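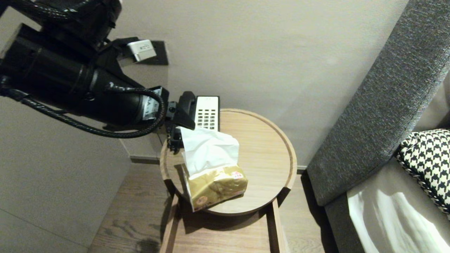 Notes for anyone picking up the Grestside living room set. Written fast, will tidy when I'm back from Gokdale. Questions to Kumaresan Ramasamy, or Francine Chisholm for anything about storage.

Last edit 07/08/2020

## What's in it

- 1361 episodes, one arm, teleoperated
- furnished living room, mostly the round side table by the sofa
- two cameras: head and wrist
- joint positions, gripper opening, a short text line per episode
- 503 episodes are the tissue task (take the sheet from the soft pack, leave the pack where it is)
- rest is phone, cushion, small pick and place, plus moves with nothing in the fingers

No audio. No depth. Force readings exist but the scaling is wrong before the November batch so I left them out.

## Why the tissue one matters

Gopinath wanted something light and floppy next to something you mustn't knock. So: tissue pack in front of the desk phone, handset on the gripper side, very little room between them. Policies trained on the Metham set go straight for the white sheet and don't care what they clip on the way. Handset contact counts as a fail here even if the sheet comes out clean.

Rules the operators had:

1. Arm comes in over the left edge of the table.
2. Slow down above the pack. Don't hover more than a couple of seconds.
3. Pinch the sheet, not the plastic.
4. Lift up first, then away from the phone.
5. If the pack drags, stop and mark it `drag`. Don't fix it by hand mid episode, we had to bin a lot of those.

Pack can sit a bit over the rim, tilted, whatever. Left in on purpose. Same for how crumpled the sheet is at the start.

## Cameras

**Head.** Sees table, forearm, usually a bit of sofa. The forearm and its cable hide a fair bit of the left side. The houndstooth cushion gets into a lot of head frames, Parvathi found an early model using it to work out where the table was. Which is why it moves between batches now.

**Wrist.** Looks down the fingers. When they're closed you get two dark triangles at the bottom middle and the floor showing through the cutouts. Don't treat the cutouts as objects. One baseline did, labelled the bright one "paper", took us ages to spot. Strong light on the floor also washes out pale things near the fingertips, and edges there go soft.

Wrist frames are not cropped or brightness corrected. Please don't push corrected ones back to the main folder, keep them in your own.
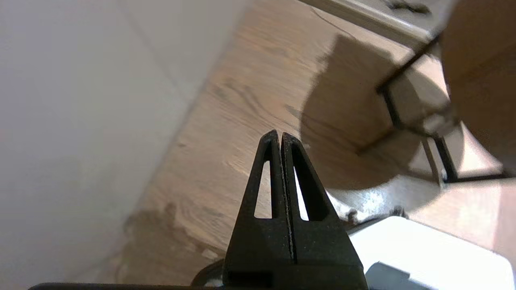
## Labels

Each episode has one of:

- `ok`
- `drag` (pack moved with the sheet)
- `tear`
- `contact` (touched the phone or handset)
- `abort`
- `idle` (arm moving or parked, no object task)

`idle` is kept becuase Katherine Benavides needs negatives for her start-of-task detector. Filter it out if you're only training the grasp. The text line for idle episodes is blank, not "none". Loader from Iyer chokes on that, patch is in `tools/`.

Two people labelled every tissue episode. Where they disagreed Katherine had the final say and her call is the one in the file. The other tasks only had one labeller, so trust those less.

## Length and trimming

Hard cap of 3840 steps per episode. Anything hitting the cap is `abort` even if it was about to work. For training we trim to 3000 steps from the front, that drops the slow approach and hardly touches the grasp. Trim script doesn't overwrite, check your disk first.

## Splits

Split by batch, never by episode. Table and light barely change inside a batch, so a random split gives lovely numbers that mean nothing. Ask me how I know. Batch lists in `splits/`.

Test batches: leave alone until the write-up. Gopinath will check.

## Known problems

- one room only, one sofa, one table. Don't expect it to carry over to Metham without more data
- wrist clock lags the head clock in the first batches, offset is in the metadata, apply it yourself
- a few `contact` episodes are probaly `ok`, the handset is black and so is the gripper, hard to judge from the head view. Check the wrist one too
- operators are all right-handed
- text lines have mixed wording ("tissue", "hanky", "sheet"). Not cleaned

## Still to do

- [ ] re-export force
- [ ] Parvathi: second pass on `contact`
- [ ] phone moved to the other side of the pack, new batch
- [ ] patterned pack against plain pack
- [ ] ask Francine about the Gokdale mirror, it was full last time I looked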